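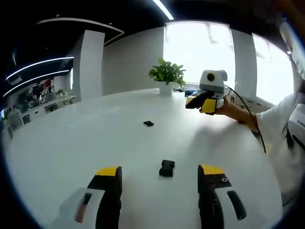 How the handheld grippers are coming along

Hello Karla, second report from the Fliltwood build, and it's a happier one than the last! We've got two grippers going at the big white table now, so two people can work facing each other and pass parts about without fighting over the kit.

The fingers are where your money has mostly gone (sorry). The Stamamach tips were lovely but kept sliding off, so I've gone back to the yellow ones with a black jaw behind, and a screw to hold things together. We practise on small black brackets, nothing fancy, and so far we've logged 277 grabs. I'd hoped for more, but Saturday was lost to a cable that worked only when you held it at a funny angle.

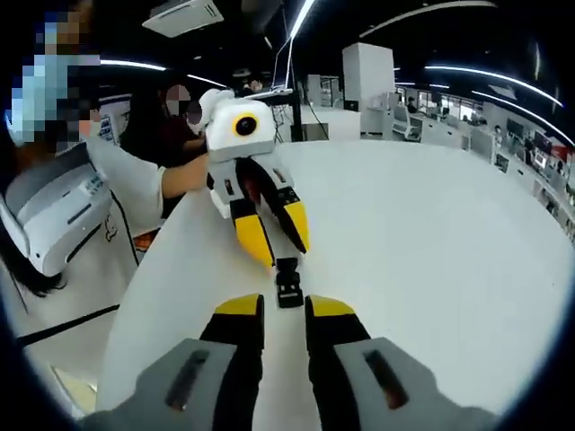
Lining up on a black bracket with both grippers at the table.

Money and what's next

Spent since last time: £28 on screws and cable, and a bit more on filament that I'll put in the next claim once Grerby send the receipt. Still to do is the grip itself. My wrist aches after 7 or 8 minutes, and I'd like to try a fatter handle before we make any more.

Could you let me know if the workshop hours can carry on into December? Evenings suit us best, any time after six. Come and have a go if you're passing, I'll put the kettle on.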